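Ticket: Product photos upload but show blank on the storefront
Opened by: Nermin Gündoğdu, Kemstead
Assigned to: Kuldeep Dhillon
Status: Waiting on customer

Nermin (Tuesday, 9:40 am)
Photos added to the catalog since the last update show up fine in the editor but come out as gray boxes on the live pages. Older photos are not affected. I tried two browsers and cleared the cache in both. Same result.

Kuldeep
Thanks. Please send one of the files that fails, as the original and not a screenshot. Also let me know if the Clusia plugin is turned on. It rewrites image addresses and we have had trouble with it before.

Nermin
Clusia is on, version 3.

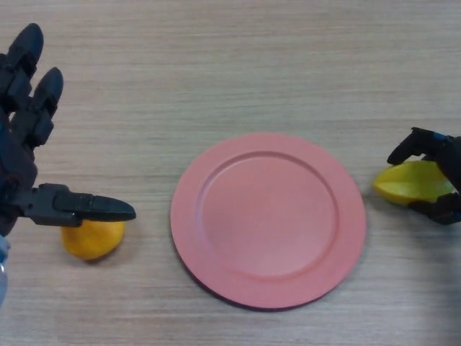
Photo: Shamim Bukhari / Kemstead

Kuldeep
Got it. The file opens normally here and uploads to our test store without errors. With Clusia off, it displays. With Clusia on, I get the same gray box you do. The plugin is asking for a resized copy that was never made — the resize job stops after 10 files and does not restart.

Steps for now:
Go to Settings, Media, Queue.
Set the timeout to 300 and save.
Click Rebuild Missing Copies.
Leave the tab open until the queue reads zero.

Nermin
Queue reads zero. Most pages are back. The ones under Avcı are still gray.

Kuldeep
Those sit in a separate media folder, so the rebuild skips them. Run it again with Include Subfolders checked and reply here with the log.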